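Gedwood Produce Bags - Satix film, printed or plain

Light plastic carry bags for market stalls, greengrocers, takeout counters. Sold by the case. Plain tints or printed to your artwork. Handles on every size except the flat roll bags.

Case of 630 (medium) or 1,306 (small). Large bags are packed to order, ask before you pay.

What you get
Satix film, thin but not flimsy. Opens easy with dry hands, a bit slower with gloves on. Side folds on medium and large so a box of tomatoes sits flat at the bottom. Small is a plain flat bag, good for herbs, chilies, loose garlic.

Plain tints in stock: clear, white, pink, pale green. Pink goes fastest in summer so order before June if you run a fruit stand. 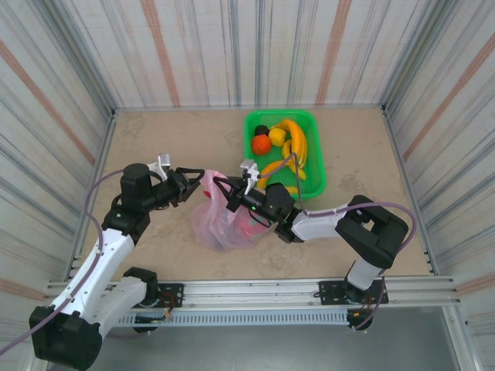 Lekier Packaging | Bags & Film Department

Stock tints are see-through enough to tell limes from lemons at the register. White hides more. If your customers like to see what they've got, go clear or pink. Tints can vary a little between batches - we try to ship one batch per order but can't promise it on mixed cases.

Sizes
Small - flat, no side fold. Herbs, peppers, single items.
Medium - side folds, handles. The everyday one.
Large - side folds, long handles, heavier film. Melons, cabbages, a whole week's shop.

Full measurements are on the size sheet that comes with your sample pack. Please check it aganist your dispenser hooks. Older hooks are narrower and the handles bunch up.

Printing
Up to four colors, one side or both. Send artwork as a vector file. Photos don't print well on thin film, solid shapes do. Soft color fades are OK if they're big enough, small ones go muddy. Text under a quarter inch, no.

Stock designs if you don't have your own: Harvest, Citrus, Red Pepper and the Doãn range (leaf borders, two greens). No setup charge on stock designs. Your shop name can be added under any of them in one color.

Proof comes by email. Look at it on a real screen, not your phone. Once you say yes we print, and we can't take back printed bags for a spelling mistake you OK'd.

Red and green are our most ordered pair. On white film both stay bright. On pink film the red drops back and the green goes brownish, so we don't reccommend it. 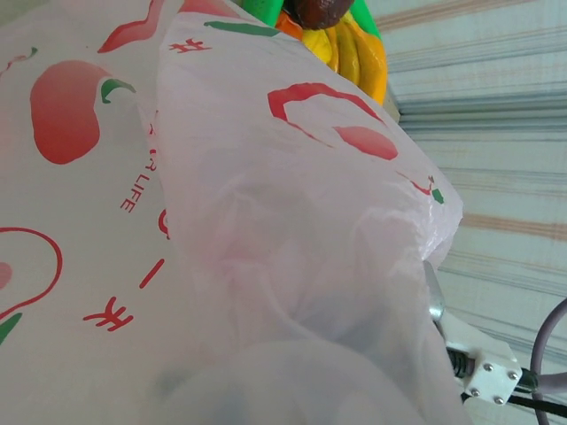
Ordering and delivery
Plain bags: out the door next working day if ordered before 2 p.m.
Printed bags: 12 working days from proof approval. Repeat orders same, sorry, the press queue is the press queue.
Minimum order: one case plain, 12 cases printed. You can split printed cases between medium and large but the artwork has to be the same.

Samples - three plain bags and one printed, free, you pay postage. Tell us which tint or you'll get white.

Storage
Keep cases closed and off the floor. Out of the sun. Film left in a hot van gets sticky and the bags cling together. Cold is fine, just let them warm up before you pull them apart.

Returns
Unopened plain cases, 30 days. Opened cases only if there's a fault - keep the label from the box, we need the batch number off it.

Also from this department: Gedwood roll bags, bag ties, wall hooks, counter dispensers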